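When I reach Uchenna Adeyemi she is eating toast at her desk in Skodham, at a quarter to four in the afternoon, and she apologises for it twice before we've even said hello properly. "It's lunch," she says. "Or it might be breakfast. I did have a banana in the car."

She has been back from Moltora for a week and a bit. Her cough is nearly gone, she tells me, and her boots are still on the back step because her husband won't have them in the house. Adeyemi runs the overseas desk at Ginwood, the relief charity that sent 14 lorries to the Moltora valley after the October floods, and she went out with the second group of them herself, sitting up front with a driver who liked opera.

"I'd never listened to any before, not all the way through," she says. "By the border I was asking him to put the sad one on again."

## The school at Jibrin

The lorries were bound for Jibrin, the last town on the valley road that could still be reached by anything heavier than a van. A secondary school there had been opened as a shelter, and on the night Adeyemi arrived 2961 people were registered at it, some sleeping inside and a good many more in the playing field behind.

"You have a number in your head from the phone calls, and then you walk round the side of the building and there are people's shoes, all lined up outside the tents, so neat," she says. "Children's wellies, somebody's good brown lace-ups. I had to go and stand by the bins for a minute, if I'm truthful."

Ginwood brought 346 family tents, along with blankets, stoves and water tanks. The tents went up quickly. The tanks were a longer story (she tells it with a lot of hand-waving, which I can hear even down the phone, because things keep being knocked over) involving the wrong size of hose fitting and a plumber from the town who cut new ones out of old garden taps.

## "Ask the women in the kitchen"

The person she keeps coming back to is Maricruz Barajas, who taught geography at the school and found herself running it as a shelter for 3 weeks. Barajas joined us on the line for part of the call, from her sister's flat.

"Uchenna arrived with a list," Barajas says, laughing. "A very good list! And I said, please, before the list, come and ask the women in the kitchen, they know everything already."

What the women in the kitchen knew was that there was plenty of rice and hardly any lamp oil, that the older people weren't drinking enough because the toilets were too far off in the dark, and that one family had a baby who was due any day. The toilets were moved the next morning. The baby, a girl, came on the Friday, and both women talk over each other to tell me how much hair she had.

I ask whether the two of them ever fell out. There is a pause on both ends.

"The clothes," says Adeyemi.

"Oh, the clothes," says Barajas.

Bags of second-hand clothing had begun turning up from all over, sent by kind people, unsorted, and they filled the gym where Barajas wanted to start lessons again. Adeyemi was for keeping them until the cold came. Barajas wanted her gym. They settled it over a pot of tea, with the clothes going to a farmer's barn up the hill, and lessons began with the youngest ones sitting on folded blankets.
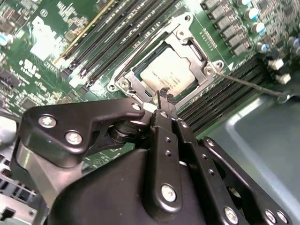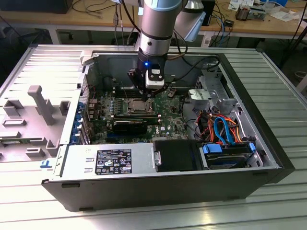
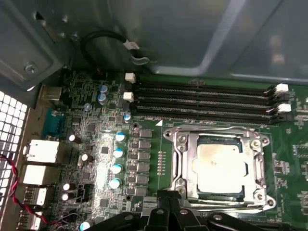
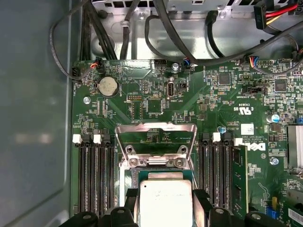
## Going back

Most families from the lower streets still can't go home. The river has dropped, but the mud has set hard in the ground floors, and the bridge at the bottom of the valley will need rebuilding from the footings up. Adeyemi is hoping to return before the snow with stoves and building tools, and this time with the right hose fittings in three sizes.

"People are generous in the first week, and I do love them for it," she says. "I'd like to ring them all up again in February, though, when it's dull and cold and everyone's tired of it."

Barajas, who has to go and fetch her nephew, wants one thing added before she hangs up. The school needs atlases. The old ones were on the bottom shelf.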